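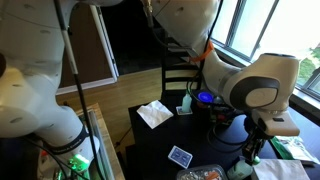 Household Management I
Unit 7: The Shared Table
Instructor: Marlies Holzer
Handout prepared with Laiba Hashmi, Corgate Adult Learning

Reading before class: Sutter course packet, the chapter on surfaces. Bring the packet and a pencil. The inventory sheet is at the back of the packet.

1. What we mean by a shared table

A shared table is any flat surface in a home that more than one person uses for more than one purpose. Dining tables, kitchen counters and the long desk in a family room all qualify. A nightstand usually does not. In the last unit we worked on closed storage, where each shelf has a set of contents. A table has no set contents. People put things down on it because it is at the right height and on the way to somewhere else.

Most of what ends up there is small. Food, drinks, paper, cables, tape and parts of games are the usual groups. Large objects get moved when someone wants to sit down, while small ones get pushed toward the back or the windowsill.

2. Four groups

For the exercises we sort by what happens to the item next, using four groups.

Discard. Used tissues and napkins, empty packaging, dried-out pens. Check paper sheets on both sides before they go in this group.

Return. Items with a home somewhere else in the house. A roll of duct tape goes back to the tool drawer. A playing card goes back to its deck, and the deck is checked for the rest.

Keep out. Things in use today. A plate waiting for a meal belongs here, and so does a coaster if people drink at the table.

Ask. Anything that belongs to another person or that you can't identify. Cables go here more often than students expect. Do not unplug or coil a cable until you know what is on the other end.
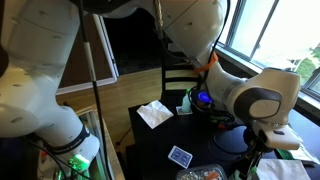
Sort the food first. Open food has a time limit and the rest of the table does not. Lids should be pressed down until they close on all sides, and anything cut or peeled goes to the refrigerator. Dry goods such as seeds and nuts can stay at room temperature in a container that seals.

Work from the edge nearest you toward the back. Students who begin at the back tend to reach over open containers and knock down bottles. If a chair is in the way, move it before you begin.

3. Bottles

Bottles get their own section because they caused the most mistakes on last term's practical. There are three things to check.

The cap. Turn it until it stops. A cap that looks closed may only be resting on the thread.

The label. Read it before deciding where the bottle goes. Drink mixes, syrups, cleaning products and plant food can all come in clear bottles, and color alone is a poor guide to what is inside. A bottle with no label goes in the Ask group.

The position. Store bottles upright unless the maker says otherwise. A narrow bottle should stand against something wider – a box or the back wall of a shelf.

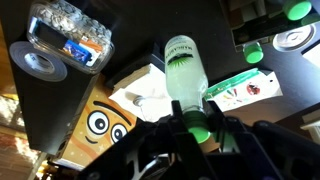 Pick up a full bottle by the body and put your other hand under the base. Holding it by the cap is acceptable only for very small bottles. Boxes that sit on top of other boxes come down before you move the lower one, even if the stack is just two high.

4. Inventory exercise

Use the form from the Birkum workbook. The practice list has 82 items and takes almost a full class period. Write one line per item with its group and, for Return items, the destination. "Kitchen" is too general. "Kitchen, second drawer" is fine.

Due at the next meeting. Late sheets lose 2 points.

5. Terms for the quiz

Landing spot: the place on a surface where things are first put down.
Drift: movement of items toward the back of a surface over time.
Open item: food or drink whose seal has been broken.

Questions go to Laiba Hashmi, room 730, before class.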